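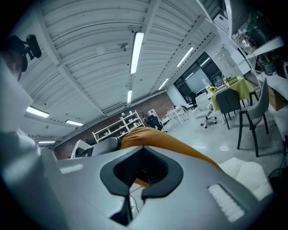
June, 09.40. Dye bench, Cloromside

Carrying on from the washfastness set. Obed ran the second half of the madder overdyes while I was at Nirnance, and his notes are on the clipboard by the sink. Copied here so they don't go missing.

Stock: wool flannel, scoured, one bolt from Lapiņa. Cut into 148 swatches, each 57 mm square, edges pinked. Total weight after conditioning overnight 2,520 g, including the offcuts bag. Offcuts weighed with the rest by mistake, so don't use that figure for the bath ratios. Delphine has the swatch-only weights.

Mordant: alum at 12 per cent on weight of fibre, cream of tartar at half that. Raised to 80 C over an hour, held for an hour, left in the bath to cool. Obed's lot came out slightly harsher than mine. He stirred more. Same alum tub, same water.

Weld bath first, then madder. Weld alone gives a clear lemon on this flannel. Overdyed with weak madder it goes through straw and gold and then quickly to brick if the temperature is let up past 70. The hotplate at the window end overshoots by four degrees when the lid is on. Marked with tape. Use the probe and ignore the dial.

Washfastness, first five cycles at 40 C with neutral soap:
Weld only: slight loss by cycle three, none after.
Weld plus madder, low: no change I can see against the grey scale.
Weld plus madder, high: staining on the adjacent cotton, grade 3 to 4. Aksel graded the same strips blind and gave 3.
Iron-dipped: dull but steady. Handle is poor.

The staining looks like unfixed madder. Rinse water was still pink when Obed stopped, by his own note. Repeat with two further rinses before changing anything else.

11.15. Rang Drirnby about the water. Their supply is much harder than ours and Filippos gets redder madders from the same root. He adds nothing. Suggested I try chalk at 1 g per litre in the dyebath. Set up three small pots: none, 1 g, 2 g. Swatches in at 11.50.

14.30. Pots out. The 1 g pot is redder, as he said. The 2 g pot is the same red but uneven, with a tide line where the wool sat on the bottom. Could be undissolved chalk. Sieve it next time.

Light exposure: strips went into the south window holder this morning, half covered with card, blue wool references alongside. Zane to turn the card at the two-week mark. Please do not borrow the card.

To do:
Repeat high madder with extra rinses.
Order cream of tartar, under 200 g left.
Relabel the iron jar, the ink has run.
Ask Delphine whether the Lapiņa bolt was carbonised. It takes up faster at the selvedge and I would like to know why.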